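Speaker notes: Bin surfaces, wear and when to repaint
Vosley storage and handling session, July 4, 2021

Opening. Keep it under two minutes. The talk covers open-topped metal bins used for loose parts. Plastic totes are out of scope, and so are lidded boxes. State this early. At the last session half the questions were on totes.

Define the terms before the first chart. A scratch is a line in the finish. A scrape is wider than a scratch and has usually taken some of the finish with it. A chip is a spot where paint has come away in a piece. A scuff is a dulled or marked area with no clear edge. The inspection sheets at the Tumska store mixed all four under "damage" until March, so the older sheets can't be compared with the newer ones. Say that plainly and move on.

Numbers. The survey covers 74 bins and 3,227 surface marks, logged by panel: floor, each wall, rim. Explain that a mark running from a wall onto the floor was logged once, under the panel where most of its length lies. Do not give an average per bin. The worst few bins hold a large share of the marks and the average describes none of them.

Floors. Most marks are on the floor, as expected. Parts are dropped on it, dragged over it and picked up from it. On painted floors the coating goes first in the middle and near the wall people reach over. On bare metal floors there is no coating to lose, and the scrapes matter less than they look. Check a bare floor for burrs with a gloved hand. Color tells you very little.

Walls. Straight walls show short vertical marks near the rim. Sloping walls take longer ones, as parts slide down the face. Painted walls with a slope therefore lose paint along the lower edge, where the part stops and the next one lands on top of it. Pause for the close-up on the handout, page 2. People will want to compare it with their own bins.

Rims. Short section. Rims are handled and knocked, and a rim with a raised edge catches sleeves. Any raised edge means the bin comes out of use the same day. No grading.

Repainting. The Nutsugah trial repainted walls only and left the floors bare. Results were acceptable for dry parts. Oily parts were not tried. If asked about cost, refer to the handout, which lists labor and material on separate lines. The common mistake was painting over loose flakes. Sand back to a firm edge, wipe down, let it dry, then coat. Two thin coats held better than one heavy coat in the trial. We did not test primers against each other.

Liners. A liner protects the floor and hides it. The Morura liner was left in place for almost 1,000 load cycles, and grit under it had worn the floor in a pattern nobody had logged. Recommendation: lift the liner at every inspection or do without one.

Work surfaces. Mention briefly. A metal bin dragged over a bench marks the bench, and the base of the bin picks up grit that then travels to the next bench. Lift, set down, do not slide. Felt pads came loose in our use. Rubber feet stayed on.

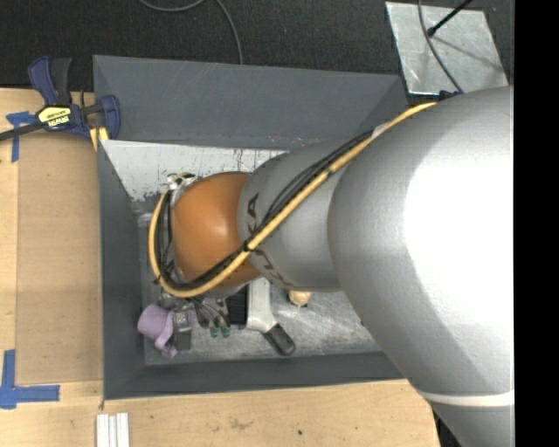

Grading should be done panel by panel, and the final exercise asks the room to do it for one bin without giving an overall score. Allow four minutes. The far wall is the easy one: smooth grey, faint scratches, no action. The whitish panel below it is heavily scuffed, with chipped paint and thin vertical scratches, and should be graded for repainting. Expect an argument over the dark specks along its lower-left edge. Accept any answer that says to check them up close. The floor is bare metal with many scrapes, so the burr check applies and paint does not. Anyone who fails the whole bin on the look of its floor should be sent back to the section on floors. Collect the sheets before taking questions.

Contact: Vosley Storage and Handling | © 2021 Vosley | Back to top
This site uses cookies to remember your settings. Accept | Manage cookies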